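## 4. What people keep, and what they say about it

I should say at the start of this section that I never meant to write about mending. The study was set up to look at how households in Drinuvbridge decide when a piece of clothing has come to the end of its life, and I went in expecting to hear about fashion, money and wardrobe space. I did hear about those. But the talk kept drifting back to sewing boxes, to the odd button in a jar, to the aunt who could turn a collar, and after the first dozen interviews I gave up steering people away from it.

### 4.1 The diaries

Each household kept a clothing diary through June. The instructions fitted on one side of paper: write down anything you stopped wearing, anything you mended, anything you gave away or threw out, and a line on why. We ended up with 1,512 entries. They vary enormously. One person wrote "sock, hole, bin" and left it there. Another filled two sides on a school blazer (it had been through three cousins, and the lining was, in her words, "more thread than lining").

Fionnuala Keane and I coded the entries separately and then sat down together to argue over the ones we disagreed on. Most of the arguments were about the word "mend". Does shortening a pair of trousers count? We said no, that's altering. Does sewing a button back on count? Yes, although Fionnuala was unhappy about it for weeks, on the grounds that it swamps everything else. She had a point. Of the entries we coded as mending, 290 were buttons, and I've left those out of the discussion below so that the rest can be heard.

The other sticking point was the pile. Almost every household had one — a bag, a drawer, the back of a chair — where things waited to be mended. People were quick to write that something had gone on the pile and very slow to write that it had come off again. We coded "on the pile" as its own category in the end. It seemed wrong to call it mending, and equally wrong to call it throwing away, although Vikas Upadhyay, who read an early draft, pencilled "same thing, slower" in the margin.

### 4.2 Soft things last longest on the pile

Once we had sorted the pile entries by type of garment, a pattern showed up that I hadn't seen mentioned in the earlier work. Outer clothes moved. Coats, work trousers and school uniform were either fixed within days or given up on, and you can see why: somebody needs to be warm, or dressed for Monday. The soft, close-to-the-skin things just sat there. Dressing gowns, bed socks, pyjama tops, old fleece, anything with a brushed or padded inside.

When I asked about these in the follow-up interviews, people were a bit sheepish. They laughed a lot. One woman told me she had owned the same bed jacket since before her son was born, that both cuffs had gone, and that she still put it on when she was poorly. Was she going to mend it? "Oh, I expect so," she said, and then changed the subject to her boiler. Another participant said he couldn't see the point of spending an evening on something no visitor would ever lay eyes on, but he couldn't see himself throwing it out either.

I think two things are going on here, and I'd like to keep them apart. One is plain difficulty. Padded and brushed fabrics are a pain to sew by hand. The layers creep against each other, the inside frays faster than the outside, and a neat darn on the face of the cloth does nothing for the mess behind it. Aileen Yap, who ran the repair evenings at the Macaraeg hall and very kindly let me sit in, told me that lined cuffs were the job her regulars most often pushed across the table to somebody else. The other is feeling. These garments are tied up with being ill, being a new parent, being looked after. People spoke of them as if they were slightly alive. I don't want to make too much of that, but it came up too often to leave out.

### 4.3 Cuffs, hems and the trouble with edges

Edges go first. That will surprise no one who has ever owned a jumper, but I was struck by how differently people judged the same kind of damage depending on which edge it was. A frayed hem was "worn in". A frayed cuff was "scruffy". Several people said they would go to the shops in a coat with a dropped hem and wouldn't dream of doing so with a ragged sleeve.

We tried to get at this more carefully with a sorting task. Participants were handed a set of worn textile pieces and asked to put each into one of four heaps: wear as it is, mend, cut up for something else, get rid of. They could pick the pieces up, turn them inside out, and take as long as they liked. Figure 3 gives an idea of the sort of piece at issue.

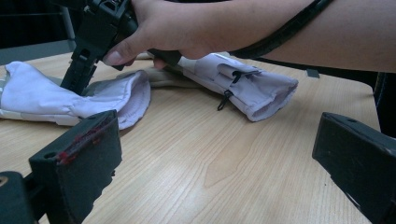 **Figure 3.** Soft fabric item in white and pale lavender, with fraying at the lining of the open end.

What people did with their hands was often more telling than which heap they chose. Almost everyone went straight for the opening and ran a thumb round the inside. If the lining felt sound they relaxed, even where the outside was badly faded. If it didn't, they tended to go quiet, and quite a few put the piece down and came back to it after they had sorted all the others. Kyu-ri Geum took the session notes and started marking these returns with a little arrow, which I'm very grateful for, as it hadn't crossed my mind to record them.

The "cut up for something else" heap was the one that split the generations. Older participants used it freely and could tell you at once what the something else would be: dusters, a pram blanket, stuffing for a draught excluder. Younger ones liked the idea of it, and said so, but mostly couldn't name a use, and when pressed they moved the piece to "mend" or "get rid of". Sutrisno Subramaniam has suggested to me that this is less about skill than about houses. A draught excluder is only worth making if you have a draught. I like this explanation very much and have no means of testing it with the data we've got.

### 4.4 Some cautions

The households signed up because they were interested, so I'd expect them to mend more than their neighbours do, and to feel guiltier about the pile. June is also a kind month for clothes. Nobody's gloves were in use, and the heavy knitwear was mostly put away, so a winter round of diaries might well look very different. We have the money for one and I hope to start recruiting for it shortly.

I'd be careful, too, with the sorting task. The pieces didn't belong to the people sorting them, and everything in 4.2 suggests that belonging matters a great deal. One participant held a piece up, said it was past saving, and then added that if it were her mother's she would keep it in tissue paper. The next round will ask people to bring two things of their own from the pile and sort those alongside ours.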